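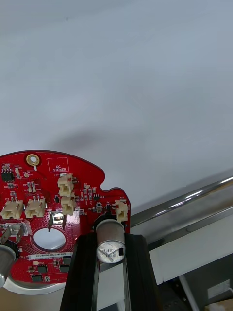
Figure 2. Wrist camera view with an electrolytic capacitor between the gripper fingers and a red circuit board beside it.

Publications > Workshop Papers > Demonstrating Small-Part Sorting to a General Audience > Section 4

Abstract Sections Figures References Cite

Last updated: March

4. The open day demonstration

4.1 Setting and audience

The demonstration was held at the Hirkville site as part of its spring open day. Visitors came in two groups, one in the morning and one after lunch, and 40 people signed the sheet at the door. Most of them lived in Hirkville or in Ostow, and few worked in manufacturing. A smaller number came from repair shops and had handled parts like these for years. We had written the short introductory talk for the first kind of visitor and ended up changing it for the second group, because the morning questions were more technical than we expected.

Efraín Flores ran the arms in both sessions. Mercedes Sánchez gave the talk and took notes on what visitors asked. Neither had shown the system to the public before. The only earlier demonstration, at Huaranga, was for project partners who had already read the task description.

4.2 Task and layout

The task shown was the sorting task from Section 3, with no changes to the parts. A steel tray lined with white paper stands in the middle of a white table, and mixed parts are placed in it. Yellow plastic trays stand on both sides. Each yellow tray takes one type of part: solenoids, round circuit boards, or wire harnesses. Harnesses take up a lot of room and are given more than one tray. The task ends when the steel tray has no parts left in it or when the operator calls a stop.

We considered using simpler objects for the open day. Wooden blocks had been suggested at the planning meeting, and they would have made for a faster and more regular demonstration. We decided against them. Blocks would have told visitors little about the problem the project works on, and Flores would have needed to prepare a second setup that had no other use.

The three part types were kept for different reasons. The solenoids are compact, but their plungers stick out at one end and their wires at the other, so the way a solenoid lies in the tray limits the directions from which it can be gripped. The harnesses have no fixed shape at all. The boards are flat and round, with a large hole in the middle, and carry components that stand up from the surface, such as the capacitors, connectors, and spade terminals. Those taller parts get in the way of the fingers, and they are also the first thing a person might think of taking hold of.

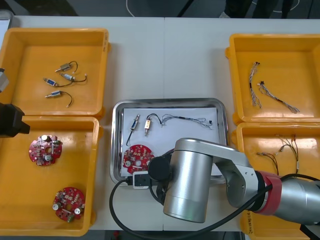 Before each run Flores loaded the steel tray by hand, in whatever way the parts happened to fall, and then told the group which part he would go for first. This last step was Sánchez's idea. In rehearsal, people standing by the table had trouble following what the arm was doing during the slow approach, and they tended to start talking among themselves. With the target named in advance they watched the gripper and had opinions on how it should come in.

The speed limit was set lower than in our laboratory trials. Visitors were told this at the start. One man asked to see the normal speed, and we said no, as we had not cleared it for use with people in the room.

4.3 The wrist view

A monitor next to the table showed the picture from the wrist camera. We had treated it as an extra and put it on a side table at an awkward angle. In the morning session, visitors spent more time looking at the monitor than at the arms, and we moved it to the front during the lunch break.

The wrist view changes what a viewer thinks is hard about the task. From where the visitors stood, a board was a red disc. On the monitor, as in Figure 2, it fills a good part of the picture, and small details such as the "QC STICKER" box and the barcode label can be read. The gap between the fingers and the nearest connector looks very small at that distance. Several people who had called the motion slow from across the table said nothing about speed after a few minutes in front of the monitor.

It also led to some confusion. The wrist camera moves with the gripper, so the fingers stay in the same place on the screen while everything else shifts. A group of younger visitors took this to mean that the table was moving. Sánchez added two sentences on the point to the afternoon talk – plus a short hand gesture that worked better than the sentences did.

4.4 Questions from visitors

The most common question was what happens when a part is dropped. We answered it by showing it. Flores let a solenoid fall back into the steel tray from a low height and picked it up again. We did not do this with a board.

The second most common question concerned the capacitors. Repair shop visitors wanted to know why anyone would take hold of a board by a soldered part. Our answer was that we do not recommend it for production work, and that the boards in this study are used for handling trials only. We record which feature each grasp was made on, so that grasps on a component can be separated from grasps on the edge of the board. One visitor suggested the rim of the center hole as a better place. We had tried the rim early in the project with wider fingers and given up on it, and have since put it back on the list for the Fitovholm trials.

People also asked how many runs had been made before the open day. The log stood at 1,000 when we packed the equipment, counting practice runs. Some visitors found this high for a sorting job that a person picks up in a minute or so. We think the reaction is fair, and we now state the number early in the talk and explain what the runs are for.

4.5 Limits of the observations

The notes were taken by one person who was also speaking, and questions asked near the door or during the break were missed. We did not hand out a survey. The two sessions differed in both the talk and the position of the monitor, so we cannot say which change made the afternoon group stay longer at the table. Runs from the open day are kept apart from the trial data and do not enter the results in Section 5.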